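Harkgate Publishes First Salton Recordings, Keeps Its Claims Small

18 Oct 2019 - Harkgate today released 1198 recorded examples from Salton, its project to gather handling data for a learning system. The company is not announcing a robot that can build things.
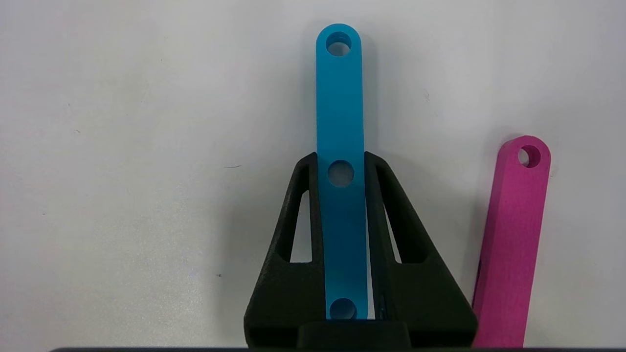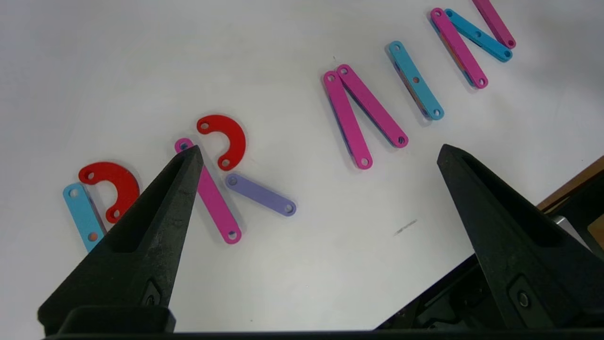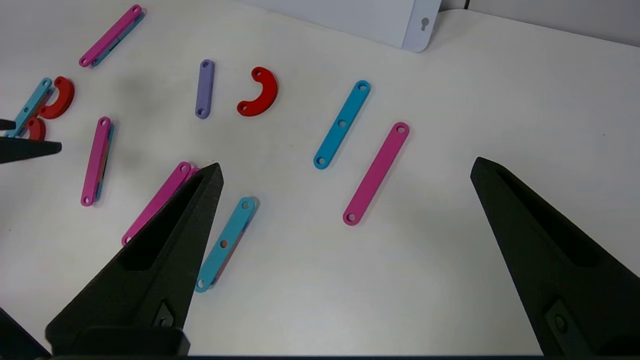
Flat plastic pieces and black gripper fingers on the white Salton table.

Salton was set up to test a claim Harkgate has heard too often: that a system will learn any task if it is fed enough examples. The first 200 recordings did little to support it. A single blue bar held upright between two fingers makes a clean example, but pieces lying on top of one another, as the red arc and the light blue bar do, are a harder matter, and Harkgate doubts that more of the same will fix that.

Aneo, which trains the system, will report results in November. Talebi will check them separately on 2 tasks kept out of the training set. Harkgate will publish both reports, good or bad - and until then it asks readers to treat any success rate they see quoted with care.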